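Ticket: Simulation workstation for the Grimshaw cell – quote and planning
Opened by: Glykeria Kalogeropoulos
Assigned to: Ragnvald Fagerlund
Priority: normal
Status: waiting for requester

Glykeria Kalogeropoulos, 09:40
Hello. We must decide in January if we buy one workstation or two for the simulation work. The present machine is slow when the room with many objects is loaded, and Druvis will hold the price of their quote only until Wednesday. Before I sign I would like to know if the slowness comes from the graphics card or from our own settings. I do not want to pay for a card that does not help us.

Ragnvald Fagerlund, 10:15
Thank you. Please tell me which scene you load, how many cameras are switched on, and if the shadows are set to high. Please send also one still from the wrist view.

Glykeria Kalogeropoulos, 10:52
It is the living room scene, with the shelf and the cabinet. 2 cameras, shadows on high. Each run has 100 episodes and it takes the whole night. The still is attached at the end of the ticket.

Ragnvald Fagerlund, 13:30
I have loaded the same scene on the test machine in Bristthorpe, which has the newer card. With your settings the run is faster, but it still does not finish in working hours. Then I put the shadows to low on your old machine and it gained more than the new card did. So I would say – settings first, then hardware.

Alistair Baxter, 14:05
From the budget side: the quote has 17 lines and the workstation is only one of them. The spare fingers for the gripper and the second licence are on the same order. If the workstation is moved to the next period, can the rest be ordered now? Delivery to Prokville is 11 working days.

Ragnvald Fagerlund, 14:20
Yes, the other lines do not depend on it. Please ask Druvis to split the quote.

Glykeria Kalogeropoulos, 15:10
I have one doubt. Liv Torvik needs the soft shadows for her comparison with the real cell, so we cannot keep them low for always. Could we use low for the training runs and high only for the final check?

Ragnvald Fagerlund, 15:25
This is possible. Make two profiles and save them under different names, so they are not mixed. Please write here the run time with each profile, and I will prepare the recommendation for one workstation or two.

Attachment, wrist view, shadows high:

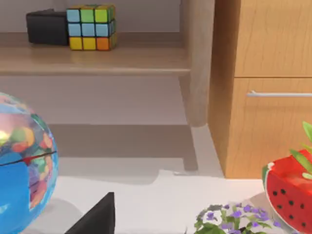 Page last changed: Wednesday, 15:48, by Ragnvald Fagerlund

Quote split requested from Druvis by Alistair Baxter. Workstation line on hold until the run times are in the ticket.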